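The Year I Stopped Sending Home Reading Logs

What happened when one second grade classroom gave up the nightly sheet, and what took its place

I loved my reading logs. I want to get that out of the way, before anyone thinks I'm one of those teachers who was always too cool for them. I had a template with a little border of owls on it. I had a sticker system. I had a laminated sign by the door that said LOGS GO HERE with an arrow, and I had a basket under the arrow, and every Monday for 9 years I dug through that basket before the morning bell and put check marks next to names.

Twenty minutes a night, parent initials in the box, title of the book on the line. You probably filled one out yourself as a kid, or signed one in the car this morning with an eyeliner pencil (I've received several of those, and a few in what I'm pretty sure was barbecue sauce).

So this is the story of how I quit. It took me longer than it should have, and I still wobble.

The Sunday pile

I teach at Ellonen Elementary, which is a brick school on a hill with a playground that floods and a library I'd put up against any in the county. Second grade is a funny year for reading. Some kids walk in the door in the fall with a chapter book under each arm. Some are still sounding out "jump." By spring they're supposed to be somewhere near each other, and a lot of my working life goes into that gap.

One Sunday in November I was at my kitchen table with the logs spread out, because I'd gotten it into my head that I would finally do something useful with them. Up to then I'd only ever checked that they were full. I thought I'd type everything into a spreadsheet and see what my kids were reading at home! Patterns! Favorite authors! I made tea and everything.

I had 657 entries from the start of school to that weekend. I typed for most of the afternoon, and somewhere in the middle of it I started to feel a little sick. One child had read the same book about sharks every single night for five weeks, twenty minutes exactly, in the same pen, in handwriting that clearly belonged to a grown-up who had filled in the whole sheet at once. Another had a title on every line and I knew for a fact that two of those books were in my classroom library and had never left it. A third log was blank, and it belonged to a girl who read all day long, under her desk, in line for lunch, walking into door frames.

I wasn't mad at anybody. I've got kids of my own and I've done the all-at-once pen thing, in the parking lot, with the engine running. But I sat there looking at that spreadsheet and I couldn't find one thing in it that would help me teach anyone to read on Monday.

What the logs were doing

Once I started asking, people told me things. Parents, I mean. I put a note in the Friday folder that said something like, tell me how reading goes at your house, no wrong answers, and I got back more paper than I'd gotten all year.

One mom wrote that her son set the timer himself and stopped in the middle of a sentence when it beeped. One dad said reading used to be the nice part of bedtime and now it was the part where he nagged. A grandmother who was raising two of her grandkids wrote that she didn't read English well and had been signing the box without knowing what she was signing, and she was worried she'd been doing it wrong. I cried over that one at my desk. She and her granddaughter had been telling each other stories every night in her own language, long ones, with voices, and there was no line on my owl sheet for that.

And then there were the kids who took the log seriously and were quietly miserable. I have a soft spot for the rule followers, being one. One little guy told me he didn't like to read at his aunt's house on weekends because the log was at his mom's and it "wouldn't count."

It wouldn't count! I went home and thought about that for days.

I did ask around the building. Some of my colleagues feel strongly the other way, and I'll be fair to them. The logs get books into backpacks. They tell families that reading matters to the school. For a certain kind of kid, the sticker really does work, at least until the stickers run out. One teacher down the hall has used hers for longer than I've been teaching and has parents who thank her for it. I'm not here to take anyone's owls away.

The first try, which flopped

My first idea was to go digital. Our district had a license for a program called Risomik, and I figured if the trouble was paper, I'd get rid of the paper. Kids could tap a book cover, tap a smiley face, done. Families could do it on a phone.

It lasted three weeks. The families who had been filling in the log at once in the parking lot were now tapping at once in the parking lot. The grandmother didn't have the app and didn't want it, and I didn't blame her. The kids got very interested in the smiley faces and tapped them on books they hadn't opened. It was the same log with a charger.

I'd also made the mistake of putting a class total on the board. We were going for 800 books by winter break, with a pizza party if we made it. We made it in eleven days. I'll let you work out how.

The bag system

What finally stuck was much smaller and, I'm a little embarrassed to say, somewhat old-fashioned. Every kid has a zip bag that goes back and forth. On Friday each child picks whatever they want from our room, as many as will fit, and zips it up. There's no form inside. On Monday the bags come back, or they don't, and we sit on the rug and talk.

That's the whole thing. I ask who wants to tell about something they read, or something somebody read to them, or something they started and thought was boring. Boring is a very popular category. I've learned more about my kids as readers from "this was boring because the dog never did anything" than I ever did from a column of initials.

I don't ask everyone. Some weeks a kid has nothing to say and that's fine, they listen, and about half the time they go straight over to the shelf afterward and hunt down whatever their friend was going on about. There's a graphic novel about a hamster detective that has been in a different bag every weekend since January. The spine's gone. I've bought a second copy.

I bought the bags in bulk, with a bit left over from my supply money, and they've held up better than the fancy book pouches we had before. The only real casualty was a zipper, and a safety pin took care of that.
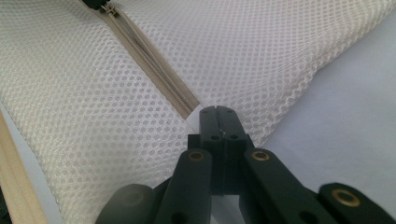 What I tell families now

I send home one page at the beginning of the year, and I keep it short. It says your child will bring home books they chose. Please make time for them if you can. Reading to your child counts, and so does your child reading to you, to the baby, or to the cat. Audiobooks in the car are great. Stories in any language are great. If it was a rough week and the bag never got opened, send it back anyway and don't write me a note about it.

I put that last part in bold. I still get the notes, bless them.

A few parents were nervous. One asked me, very politely, how I would know if her daughter was reading at home. And the answer is that I don't, always, but I didn't before either. What I do know is how her daughter reads with me, because I took the time I used to spend on check marks and turned it into sitting next to kids. I get to each of them at least once a week now, one on one, with a real book. If somebody's stuck, I hear it. If somebody needs more practice at home, I call and we talk about that child and what might work in that house, and sometimes what works is a short list with boxes to check! I've made two of those this year. I just don't make them for everybody.

Does it work?

I knew you'd ask, and I wish I had a tidy chart. I don't. My kids' scores in the spring looked like my kids' scores in other springs, give or take, and I wouldn't trust anybody who promised you different from one room and one school year.

I can tell you what else I've noticed. Books come back with things in them. A leaf, a grocery receipt, a drawing of a whale with a speech bubble. One came back from a weekend at Agbenyega Lake with sand in the gutter of every page, which our librarian was less charmed by than I was. Kids trade bags on the bus. The boy from his aunt's house reads at his aunt's house. The grandmother came in one afternoon and told the class a story about a stubborn goat, with her granddaughter translating from the reading chair, and it ran right through math and I let it.

I've lost books too, I won't pretend otherwise. Out of the 100 or so that go out on a busy weekend, a couple don't make it home, and I've made my peace with the used book sale. If you're thinking about trying this, start with paperbacks you wouldn't grieve. Hang on to the good hardcovers until you know your group.

Would I do it with older kids? My friend in fifth grade over at Drivent Middle says the rug talk turns into a book club by itself if you leave it alone long enough, and that her students are much harsher critics than mine. I believe it. I'd love to hear from anybody who's tried it in the upper grades, or from anybody who tried it and went back to the log.

I do still have the owl template. It's in a drawer with the stickers. Every so often a student finds them and asks what they're for, and I say go ahead, take one, and they put it on their nose and go back to their seat.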